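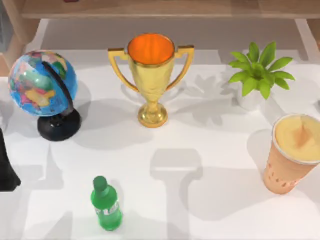 Desktop globe

A desktop globe is a small model of the Earth that sits on a table, a shelf or the corner of a teacher's desk. I've been writing up household and classroom objects for this wiki for a while and I kept putting this one off, mostly so I wouldn't have to explain map projections (I still won't, there's a separate page for that!).

Parts

The round bit is the ball or sphere. It spins on a pin that runs from pole to pole, and the pin is held by a curved arm called the meridian. Some meridians go all the way around and some only go halfway, and on the fancy ones you'll find degrees of latitude marked along the edge. Under that comes the base. Most meridians hold the ball at a tilt of 23.5 degrees, same as the real planet, which is handy when you're trying to show a kid why summer and winter swap places south of the equator.

Political and physical globes

A political globe gives neighboring countries different colors so you can tell them apart. A physical globe goes for greens and browns and shows you mountains and deserts. Then there are the raised-relief ones, where you can run a finger over the Himalayas – I love those, even though the bumps are wildly exaggerated. At true scale you'd barely feel them.

How they're made

The old way is to print the map on long pointed strips called gores, often 12 of them, and paste them onto a ball. Paper stretches when it's damp with glue, so lining up the coasts takes a very patient person. Heidrun Oberholzer let me try it at her Prandham workshop one May and I got through 6 gores before mine had drifted so badly that Madagascar was touching Africa. She fixed it in a few minutes. Cheaper globes are made as two printed halves joined at the equator, and you can usually find the seam if you look.

Dating an old globe

People write to me about this more than anything else. Look at the country names first. If you see the Soviet Union, the map was drawn before the end of 1991. One Germany or two? Is it Zaire or Congo? Upper Volta became Burkina Faso in 1984, and that's a great one to check, as is South Sudan, which only shows up from 2011 on. Usman Rizvi, who has 52 globes in a fairly small apartment, warns that makers went on selling old maps after the borders moved, so the names tell you when the map was drawn and the box may well be newer.

Care

Dust with a dry, soft cloth. Keep it out of direct sun or the oceans will fade, pinks and reds too. If the ball wobbles, try the nut at the north pole before you do anything drastic.

See also: Atlas, Celestial globe, Gore (segment), Map projection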